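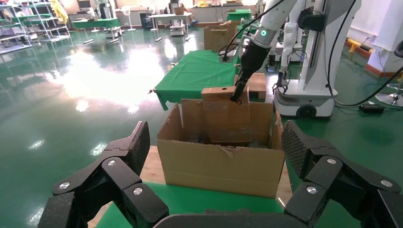

Lists > Packing and Shipping > Messages in thread

Dear all,

Thank you to Colin for the long answer about dividers, which I copy a part of under here so that the new members can follow. I tried his method on Thursday with the boxes we use for the Teletti lamps, and I want to report what I found. My first question was always how high the divider must be. In the open box on the green table the piece of cardboard is standing higher than the rim, and it has a small round hole in its upper part. I like this kind of hole, it is a good place to put a finger or a string. But with a divider so high you can not fold the flaps flat, so for closing the box it must be cut or changed for a lower one. The front wall of the box has also a torn gap at the top, and a box like this I would keep only for trying sizes and not send to a customer.

On 'February stock', Colin Garside wrote:
> Cut the divider a little shorter than the inside of the box, never
> the same height. If it touches the lid, all the weight from the box
> above goes through it and you get a line pressed in the top flaps.
> The ribs in the board should run up and down. If you only have
> offcuts with the ribs going sideways, glue two together.
> I used to buy ready-made sets from Nallier but they only come in
> sizes I don't need.

About the ribs I agree completely. I had cut three dividers with the ribs sideways, to save board, and two of them were bent before the evening. With the ribs up and down they stay straight, also with the heavy lamp bases against them.

About the height I have a small doubt. My inside measure is 31 cm and I cut the divider 3 mm shorter, as I understood from Colin's older message. For the glass shades it seems to me still too tight, because the paper on top needs its own space. Does anybody leave more? Falcão sends us the shades already wrapped, but the wrapping is thin and I always add one layer.

One more thing. Dristby has changed the board, and the new one makes a lot of dust when I cut it with the short knife. If somebody knows a better blade for it, please write me the type and where you buy it.

With kind regards,
Valter Macedo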